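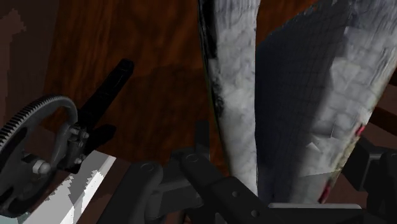

# Shared Grounds and Matchday Attendance in the Teixeira District Football League

Final report, Sport Management Practicum
Prepared by Zeeshan Sial, Lindalva Toledo and Nuwan Siddiqui
Faculty supervisor: Iolanda Conceição

## 1. Background

The Teixeira District Football League has eight member clubs. Until last season each club played its home matches at its own ground. Before the season under review, the league office required three clubs to move to the Virnard Athletic Field while their own pitches were regraded. The arrangement gave the project team an opportunity to compare attendance at shared and unshared grounds within a single competition.

The report considers whether supporters of the relocated clubs continued to attend, and what they gave as their reasons when they did not. It does not consider results on the field or player welfare.

## 2. Method

Gate records were supplied by the league office for all home matches of the three relocated clubs. The team also distributed a paper questionnaire at 20 matches between September and March. A total of 524 completed forms were returned. Forms filled in by visiting supporters were kept in the count but coded separately.

Interviews were held with Gemma Guerra, competitions manager for the league, and with one official from each relocated club. Club officials asked that their names be withheld.

Gate records cover paid admission only. Children under twelve enter free and do not appear in them.

## 3. Findings

**Attendance.** All three relocated clubs recorded lower average gates than in the previous season. The decline was smallest for Jallotex Rovers, whose former ground is a short walk from Virnard. The largest single gate at the shared venue was 830, for the January match between Jallotex Rovers and Tedusix Town. Both clubs were playing on what was formally a neutral field, although the fixture list named Tedusix as the home side.

**Travel.** Respondents who had stopped attending regularly most often named the bus service. The last bus leaves Virnard at 9:40 p.m., and evening matches that started late left little time to reach the stop.

**Atmosphere.** Written comments were mixed. Several respondents preferred the covered seating at Virnard. Others objected to the running track, which places spectators farther from play - a complaint repeated by two of the three club officials.

**Income.** Food and drink sales at Virnard are managed by the field's operator. Clubs received a fixed payment per match in place of their usual sales, and one official described the payment as acceptable for a single season only.

## 4. Recommendations

1. Evening matches at Virnard should start no later than 7:00 p.m.
2. The league should publish the full list of shared-ground fixtures before season tickets go on sale.
3. The fixed payment to clubs should be reviewed if any relocation extends into a second season.
4. Free admissions should be recorded at the gate.

## 5. Limitations

The questionnaire reached only people who attended at least one match. Supporters who stayed away for the whole season are not represented. Two gate sheets from October were incomplete, and those matches were left out of the averages.

## 6. Acknowledgments

The team thanks Ms. Guerra for access to the league's records and the three clubs for permission to distribute forms at their turnstiles. Copies of the questionnaire and the coding sheet are held in the department office.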